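How to clean and reseal a brown marble slab

Quick version of what I do, because people keep asking and I keep typing it out. Works for polished marble – tabletops, wall panels, fireplace surrounds. Not for honed stone, thats a different job.

You need:
pH neutral stone cleaner (I use the Pereyra one, any will do)
Two microfiber cloths, soft ones
Spray bottle
Painter's tape
Penetrating sealer for marble
Cotton swabs for the edge

No vinegar. No lemon. No bathroom spray. Acid eats the polish and you can't wipe that back on.

Step 1. Dust first. Dry cloth, top to bottom. Grit scratches, so don't skip it even if the slab looks clean.

Step 2. Look at it from the side with a lamp on. Busy stone hides everything. Dull spots, rings, old sealer haze – you'll only catch them at a low angle. Put a bit of tape next to anything suspicious.

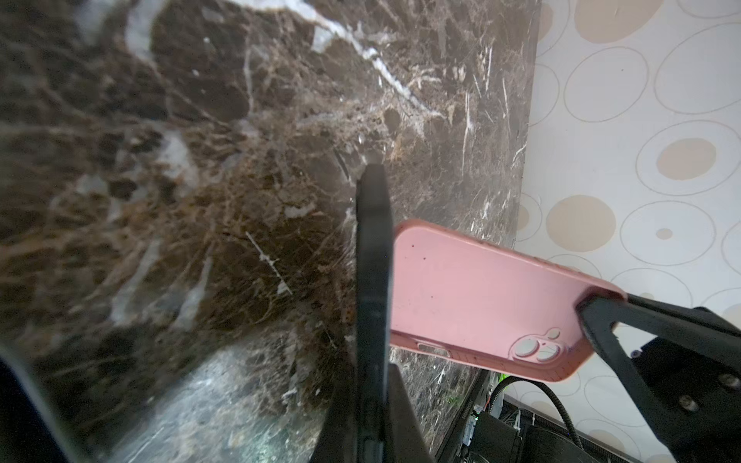
Dark brown marble with cream and white veining, papered wall alongside.

Step 3. Tape the wall. If there's wallpaper near the edge, run tape down the paper side and press it flat with a fingernail. Low-tack only. Try a scrap on a hidden bit first, Zanele Venter lost a strip of hers in the hallway at Gidton and had to patch it.

Step 4. Spray the cloth, not the stone. Small areas, wipe, then dry with the second cloth right away. Swabs along the edge.

Step 5. Wait. Overnight at least. Sealer over damp stone goes cloudy and then you're stripping it off again.

Step 6. Water test. A few drops somewhere out of the way, leave 6 minutes. Beads up? Sealer's still good, stop here. Stone goes darker underneath? Blot it, let it dry out again, then seal.

Step 7. Seal. Thin coat, clean cloth, leave it as long as the bottle says and no longer. Buff off every bit of what's left. Second coat only if the label asks for one.

Pull the tape slow, back on itself.

Pale patches that don't clean off are usually either etching or just the stone. Run a fingertip over – etching can feel slightly rough. If its etched, polishing powder for small marks, a stone person for big ones. Lesego Kekana did mine and I woudn't try it myself on a whole slab.

I redo the water test every October.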